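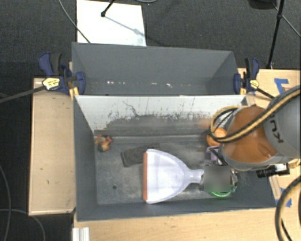 How do I submit a manuscript to Vendberg Press?

Send the first two chapters and a one-page synopsis through the form on our Submissions page. For story collections, send two complete stories and a table of contents. We read in October and again in the spring.

What kinds of books do you publish?

Literary fiction, short stories and historical novels, plus a small list of fiction in translation, which appears under our Lindqvist imprint. We don't publish poetry, picture books or textbooks.

How long will it take to hear back?

Allow four months. If you haven't had a reply by then, write to the submissions desk with your title in the subject line.

Can I submit to other publishers at the same time?

Yes. Let us know if the book is accepted elsewhere.

Is the second Wundolau novel still in print?

The hardcover of "Drinow" is sold out. The paperback runs to 536 pages and can be ordered from any bookstore. The translator, Shahram Akbari, revised the text for this edition and added a short afterword on place names.

Do I need to read the Wundolau novels in order?

Each one stands alone. A few minor characters carry over from the first book to the second.

Do you offer discounts to book clubs?

Orders of four or more copies of the same title ship free within the US. Bookstores and libraries get 40 percent off the list price on firm orders.

Can I get a review copy?

Reviewers and booksellers can request one by e-mail. Please say where the review will run.

Print this page | E-mail this page

Sign up for our newsletter: new titles and readings, once a month. Unsubscribe at any time.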